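Notes after an afternoon at the Brernau cat shelter

Feb 10, 2023

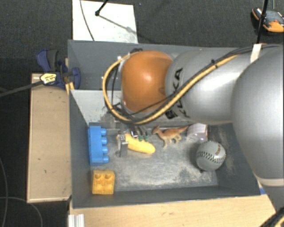 Photo: Marichka Yurchenko

I went back to the municipal cat shelter in Brernau last week. It's the one on Rutkowska Street, past the bus depot, in the building that used to be a feed store. My last visit was in November, and I wrote then that I would go again once the new intake rules had been in place for a while.

The rules are simple enough on paper. A healthy adult stray that is brought in gets neutered, vaccinated, ear-tipped and returned to the block it came from, usually on the third day. Kittens young enough to be tamed stay and are put up for adoption. Sick cats stay until they are well. Before this, everything that came in stayed in, and by summer there were three cats to a cage and colds going through the whole building.

You ring a bell at the side door and wait. I waited long enough to read the notice about office hours twice. It still gives the old phone number. A woman in rubber boots let me in and asked if I had come about a lost cat, and when I said no she pointed me down the corridor to the vet's room.

The vet is Vendula Jireš. She works there four days a week and has her own practice on the other side of town. She had finished surgery for the day and was filling in cards. Each cat gets a card with the date, the street, the weight, what was done to it and where it was let go. The street is the part that goes wrong. People bring in a cat in a box and say "near the market," and the market covers four blocks. If the cat is let go on the wrong side of a busy road, it will try to get home, and you can guess how that goes. She now asks for a house number and won't take the box until she has one. Some people get annoyed.

I asked how many they had done. The count since the program started was 1,721 on the day I was there. The city's plan was 2,300 by the end of last year, so they are behind. She put that down to the autumn, when the autoclave broke and they lost most of a month waiting for a part. The city also pays for the surgery but not for the trapping, and trapping is most of the work.

I'd like to stay on that point for a bit because I think it is the main trouble with the program. A friendly stray will walk into a carrier for a spoonful of tuna. Those cats came in first, and the numbers looked good for the first months. The ones left now are the wary ones. They live behind the garages and under the loading docks, and they are the ones having litters. To get them you need someone to set a trap at dusk, sit in a car for two or three hours, cover the trap with a towel when it goes off and drive it across town. Then the same person has to be free on the third day to take the cat back.

Right now this is done by people in their own cars, with their own gas. The city owns six traps. Two of them don't latch. I know this because I borrowed one of them last spring and lost a very angry gray tom that I had been feeding for a week to get him used to it.

Every time I write about this, I get mail from people who think the cats should not be put back at all. I understand the complaint. There is a sandbox in the park on my street, and I have seen what's in it. Cats kill birds too, neutered or not. I won't argue with either of those. But the city took cats away for years, and on my block there were new ones by the next spring. The food was still there and so were the open basements. The colony behind the bakery has been fixed for two years now, every one of them. It is smaller than it was, and there has been no yelling at night. That is one block and I wouldn't build a policy on it, but it's what I have seen.

The recovery room was better than I remembered. It has a new floor, and the drain works. The cages are in a single row along the wall, each with a cover over the front, and it was quiet. A black and white female had come in that morning with a torn ear and was pressed into the back of her cage, staring at us. The heat comes from two electric radiators, and the shelter pays that bill out of its supply money. Vendula told me the bill for the coldest month came to about 3,000, which would have bought a lot of vaccine.

The adoption room was less good. It's small and it has no window. There were more half-grown cats in it than I would like to see, the kind that came in as kittens in late summer and got passed over. They are five or six months old and past the stage when people stop in front of the cage. The adoption fee is 600, and that includes the surgery, both shots and a chip. A private clinic here would charge you a good deal more for the surgery alone. I don't think many people know that. The shelter's page on the city website has not been updated in a long time, and the cats shown on it have mostly gone to homes.

A few practical things for anyone who lives here and wants to use the program:

Call before you bring a cat. Surgery days are Monday through Thursday, and they only take as many as they have cages for.

Write down the exact address where you caught it, and a phone number where you can be reached.

No food for the cat after midnight. Water is fine.

If the tip of the left ear is missing, in a straight line, the cat has been done. Leave it be unless it is hurt or sick.

If you find kittens alone, watch from a distance for a couple of hours before you pick them up. The mother is often close by and waiting for you to leave.

I wrote to the city office on Monday and asked two things: whether the trapping could be paid for, even just the gas, and whether the broken traps could be replaced. I have had an automatic reply with a case number. When there is a real one, I'll post it.

The gray tom is still around, by the way. I saw him on the garage roof on Sunday – both ears whole. I have asked for one of the four good traps for the end of the month.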